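Virier Handling Notes
@virierhandling · December 24, 2025

1/ We rewrote our recording rules for hand-held grippers in October. Posting the parts other groups asked for. Vollora and Jemik sites use the same text.

2/ Episode start: jaws fully open, neither pad loading the object. If a pad is already pressing on the item, discard and restart. Do not trim the file later to fix it.

3/ Approach speed limit is 200 mm/s. Closing speed limit is 100 mm/s for anything in soft film. Rigid boxes may go faster — the site lead sets the value and writes it down.

4/ Bagged food: grip across the product, never by the spare film at the ends. A film-only lift is logged as a fault even when the item reaches the target.

5/ Clutter stays. Do not clear neighboring items to make the grasp easier. If one overlaps the target, note it in the episode log before closing.

6/ Check pivot screws and finger pads every 2000 cycles. Replace pads in pairs. Mixed old and new pads gave us 426 episodes we could not use.

7/ Rule 2 and rule 5 on a snack table:
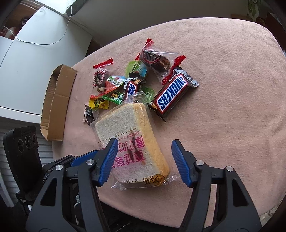 Jaws open on a bagged slice of bread, right pad clear, small Snickers partly under the top of the bag.

8/ Food past its printed date is fine as a test object. Label it and keep it out of the kitchen.

9/ Rivera is checking the closing limit on thinner film. The 100 mm/s figure stands until then.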